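Kerodgate Robotics Club
Project report: the Pokico hand-held gripper study
2019-07-12

When our club started meeting again in January, we had one big plan, and it was far too big. We wanted to build an arm that could tidy a shelf all by itself. Our advisor, Lorne Thibodeau, listened very patiently to the whole pitch and then asked us how a person tidies a shelf. We all started talking at once and found that we disagreed about nearly everything (which hand goes first, whether you push or pull, when you let go). So that became the project. Before building any arm, we would carry the grippers around ourselves, record what we did, and see what a machine might learn from it.

We named the project Pokico, after a misspelling on our first sign-up sheet that everyone liked too much to fix. The tasks were kept small on purpose: pick something up, move it to another shelf, set it down so it stays put. Each try counted as one recording, from the moment the operator reached out until the object was let go.

We learned early on that holding a gripper is tiring in a way your own hand never is. You can't feel the object, so you squeeze too hard, and your wrist does strange things to make up for it. Two of our newer members turned out to be much better at it than the rest of us, and I am still a bit jealous! They went slowly and lined up the fingers well before they got close, and their recordings were a pleasure to watch back.
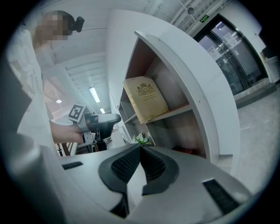 Grippers and the white shelving unit, with the gold-colored box on a middle shelf.

By the end of the term we had 2,637 recordings. We went through all of them in pairs, with a lot of snacks, and kept 984. Most of the ones we threw out had the fingers hidden at the moment of the grab, or the operator had started over halfway through. Another 142 were set aside because the two reviewers could not agree, and those led to some of our best conversations.

After that we trained a small model, which we called Udside, to guess when the fingers should close. We tested it on 100 recordings it had never seen, and it picked a sensible moment in 71 of them. Boxes went well. Soft or floppy things went badly, and anything shiny seemed to confuse it, though we did not have enough shiny objects to say that with much confidence.

If we did this over, we would write the rules for a good recording on the very first day. Ours changed three times, and each change meant going back through old work. We would also swap operators more often, as the long sessions gave us noticeably sloppier grabs toward the end.

Next term we hope to try Udside on a real arm, starting with boxes only. Warm thanks to Mr. Thibodeau for the rides home and for reading this report twice.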